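Low-Voltage Distribution, Unit 6: Choosing a Molded-Case Circuit Breaker
Notes by Maricica Cârstea, Kirnow evening course

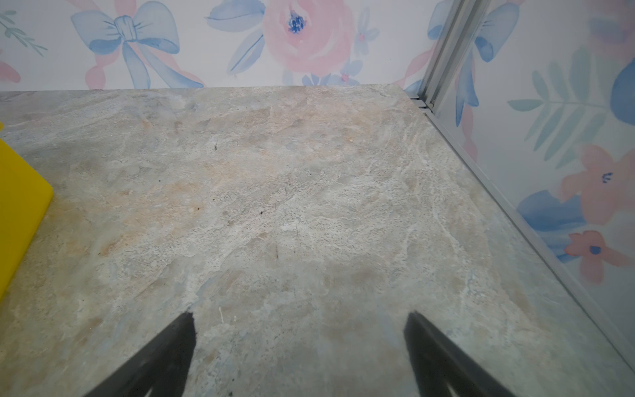 Surface with stone patterning in grey, cream and peach.

Welcome back, everyone! Last week we got as far as cable sizing, and I promised that this time we would get to the breaker itself. Keep your Unit 5 sheets beside you, as we'll be borrowing the load current from them more than once.

6.1 What the breaker is there to protect

I ask this every March and most of the room says "the motor" or "the machine." A fair guess, but the feeder breaker is there first of all for the cable. If the cable gets more current than it can carry for long, the insulation ages early, and you may not find out until years later. The motor has its own overload relay, and we'll give that a whole evening to itself (Unit 8, bring coffee).

So we write three currents in order, smallest to largest: the load current, then the breaker setting, then what the cable can carry after all the corrections for heat and grouping. If they don't fall in that order, go back and change something before you read any further in the catalog.

6.2 The worked case: the Jumau workshop feeder

The load current from your Unit 5 sheet is 387 A. The breaker in the Jumau panel has a 630 A frame with an adjustable long-time setting, and I would like you to set it at 400 A. People sometimes ask why we don't just leave it at 630 and be done with it — well, look at the cable you picked! After correction it must carry at least 400 A, and very few of you chose one that would carry 630.

Frame size and setting are two different numbers, and they get mixed up all the time, in exams and on real drawings too. The frame tells you the most that the body of the breaker is built to carry. The setting is what you dial in for this one circuit.

6.3 Breaking capacity

Now for the fault side. The short-circuit current at the Jumau panel comes out at 25 kA. The breaker must be able to interrupt at least that much at the system voltage, so read the right column of the table, please (the same breaker will show a different figure at each voltage, and the biggest one is printed first, naturally).

6.4 Getting two breakers to agree

Ghiță's drawing, the one in your folder, shows the main breaker upstream with a short-time delay of 300 ms. The feeder has no delay and trips at once on a heavy fault. The idea is that the feeder clears the fault by itself and the rest of the building keeps its lights on. Lay one curve over the other on tracing paper, or use the Narkeo plotting sheet if you prefer a screen. I still like the paper, but I won't mark you down either way.

Check that the main can withstand the fault current for the whole delay. This is its short-time withstand rating, and it has its own line in the data.

For Friday

Finish problem 2 on the back page, with both curves drawn and the settings written beside them. Read the first part of Unit 7 if you have the time, up to the section on earth faults.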